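Dallia disassembly cell: progress report to the Plumico equipment fund
Report covers the period to Jan 20, 2025

You asked for fewer adjectives and more budget this time. Spending stands at 89 per cent of the first allocation. The remainder is committed, mostly to cables, a category we described in the application as "minor sundries" and will not be describing that way again.

The arm is in its place over the slotted table and the work on desktop towers is under way. The parts fixture is 3D-printed, to the relief of everyone who saw the quote for a machined one.

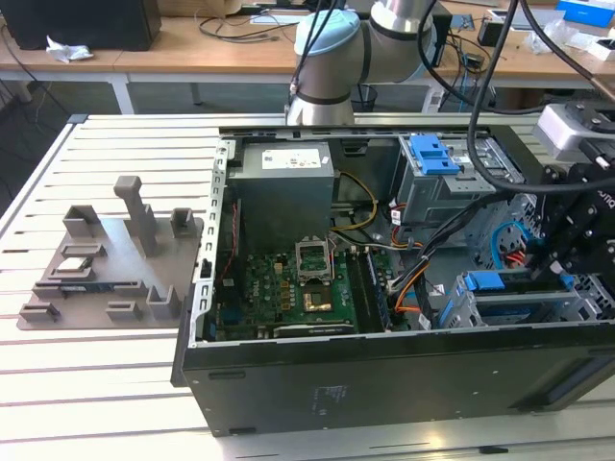
Progress Report No. 8

Equipment purchased. The arm, gripper and worktable are paid for and on the asset register. The wrist camera went over its line by the cost of the bracket, which the supplier considers an accessory and we consider a bracket. We covered the difference from travel, as none of us has gone anywhere.

Equipment not purchased. The second fixture set has been put off until May. Beltitz quoted for a batch of 100 clips at a price that made sense only if we wanted 100 clips. We asked for a smaller lot and are waiting on a reply — their second, if you count the automatic one.

Memory and processors remain the first targets, as in the original plan. Drives come after that, and they are where the money question sits. A gripper that can manage a memory module has no particular talent for a drive carrier, and the budget assumed a single set of fingers would do for both.
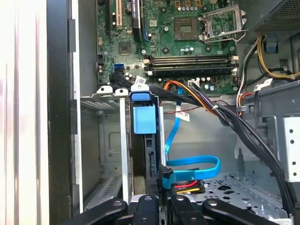 We therefore priced two options. The first is a tool changer with a second set of fingers, which is quick in use and dear to buy. The second is a new fingertip design printed in-house, which is cheap to buy and will cost us staff hours that the spreadsheet has no column for. We favour the second until the end of the current allocation, with the changer held over as a request for next year.

The case supply is the other item. So, our refurbishing partner, has been generous with old towers, though its idea of a uniform batch is one in which all the computers are computers.
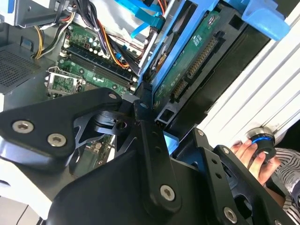
Fixturing for drives needs its own line in the revised budget. The present line covers boards and modules only, and was written before anyone had given much thought to caddies. With a blue plastic caddy holding the drive and a latch sticking out of it, there is more shape to plan around than the bare drive dimensions in our costing allowed. The same line should carry operator time at the bench. We had budgeted for the robot's hours in some detail and for human hands hardly at all, and there is still a hand in the case alongside the gripper.

Requested from the fund: approval to move the unspent travel money to fixturing, and a decision on the tool changer before the May purchasing round. Revised figures are in the attached budget sheet, with cables on a line of their own.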